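Desktop Drop-Off and Refurbishing: Common Questions

Which computers do you take?
Any desktop tower with a standard case, working or dead. We don't take laptops, all-in-ones or printers at the Amstead counter. Monitors go to the Onuoha depot.

Do I need to remove my hard drive first?
You can, and plenty of people do. Shut the computer down, unplug it, hold the power button in for a few seconds and take off the side panel. Unplug both cables from the drive before you pull it. If you leave the drive in, we wipe it and give you a slip with its serial number. Drives that fail the wipe are shredded.

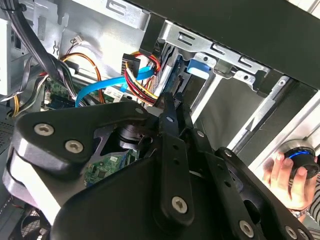 Drives are held in different ways depending on the age of the case. Older towers usually have a metal cage with screws through both sides, and newer ones often have plastic trays that slide out. On a metal cage like this one, with small round holes along the sides, check both sides of the case for screws before pulling on anything. Watch your fingers, as stamped metal can have sharp edges. Keep the screws in a cup or bag and leave them with the computer.

Can I leave the memory and graphics card in?
Yes, please. A tower that comes in complete is much easier to test. If you have already taken parts out, put them in a paper bag and write the model of the computer on it.

Should I clean it?
Dust is fine. Please don't use a household vacuum inside the case or spray anything on the boards.

What does it cost?
Drop-off is free. A printed wipe certificate for a business is $11 per drive. Ask for Leen Hijazi if you are bringing more than a carload.

How long does a wipe take?
Allow two working days. Large drives can take longer.

Where do the computers end up?
Last year we passed on 1,435 towers, and 211 of those went to the Pasier adult learning rooms. The rest were sold at the counter or given to families on the waiting list. Anything past repair is stripped for parts.

Can I buy one?
Yes, at the counter during opening hours. Fares Sleiman keeps the stock list and can tell you what is ready.

Page last updated Thu 7 May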